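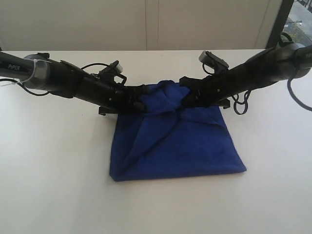
Both grippers on the top edge of the blue cloth, PiPER arms, wrist cams on

mudlark_k
Finally got my two-arm folding setup going and I'm having way too much fun! I drive both arms remotely and record every try. I have 60 demos of folding so far, all with the same blue cloth on the same white table. Picking up the top edge with both sides at once is the hard bit. My left hand always wants to get there first and then the whole thing bunches up. Should I throw out the ugly ones?

ferrite44
Love this. Keep the ugly ones if you recovered and got the fold done. Policies need to see what a bad grab looks like and how you get out of it.

tansy_b
Gonna disagree with ferrite. With only 60, I'd be picky. I trained on a mixed bag in August and my arms learned to hesitate exactly the way I do, little wiggle and all. Re-recorded 44 clean ones and the wiggle went away.

ferrite44
Were those the Lodhi leader arms? They had a lag when I tried them, so some of that wiggle might be the hardware.

tansy_b
Ekholm ones, no lag I could feel. It was me :)

orrin_p
Has anyone tried moving the arms by hand for this? I did it on my Carov and got lovely smooth motion, but with two arms I run out of hands when it's time to close the grippers. Also my sleeves kept getting into the wrist camera view.

mudlark_k
Yeah, I tried it for an evening and went back to remote. Fun for one arm though! You really feel where the joints want to go.

pell_wick
Grip closer together at the start, then spread out along the edge. Cut my tries from forever to up to 2 minutes each. And tie down that loop under the right forearm, mine snagged on a towel once and took the towel with it.

mudlark_k
Ooh, trying the spread thing tonight. Cable too, fair point.

Contact | Mudex Forum © 2021 | Back to top
We use cookies to keep you logged in. Accept / Settings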